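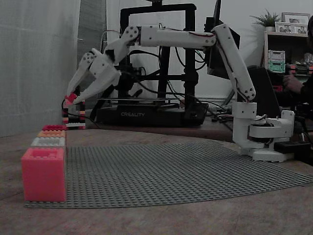 Brick sorting, part 3. Or part 4, I lost track.

So the bin came home Tuesday. Segundo Rengifo was clearing out his garage and asked did I want "a few" bricks. A few! The lid had a strip of tape with 3,014 on it in marker, his kids' count from years ago, and I am not going to check.

Quick notes before I have to run out the door.

The big gray baseplate stays out on the table now. I used to build straight on the wood and everything slid around and I'd lose the little ones down the back. Baseplate fixes that. Also it makes a good parking lot for pieces I can't decide on.

Big bricks and small bricks do not go in the same tub. I know, I know. But I did it for a whole month and every time I wanted one small orange one I was digging under the chunky ones. Now the chunky ones get stacked up at the edge of the plate, biggest on the bottom, and they can live there. Looks kind of nice, pink red at the bottom and going up.

Small ones - by color, NOT by shape. Noemi Blackwood swears by shape and she's got the drawers to do it. I have some 8 yogurt tubs and a shoebox. Color it is. Black, white, red, orange so far. Blue is a mess, blue is in the shoebox with the wheels and I don't want to talk about blue.

Pinks are a problem. Is it pink or is it a tired red? I've got bricks that look one way at breakfast and the other way under the lamp. Made a "maybe" pile. The maybe pile is now bigger then the red pile.

Washing: warm water, bit of dish soap, mesh bag, lay them out on a towel studs down. Studs up and the water sits inside forever. Did 3 bags so far. My towel is never going to be the same.

Still to do:
wheels
blue (ugh)
find lids for the tubs
give Segundo his bin back, he wants the bin

Noemi is coming over this weekend to look thru the maybe pile and tell me I'm wrong about all of it. She's bringing her own tubs. More when the blue is done, if the blue is ever done.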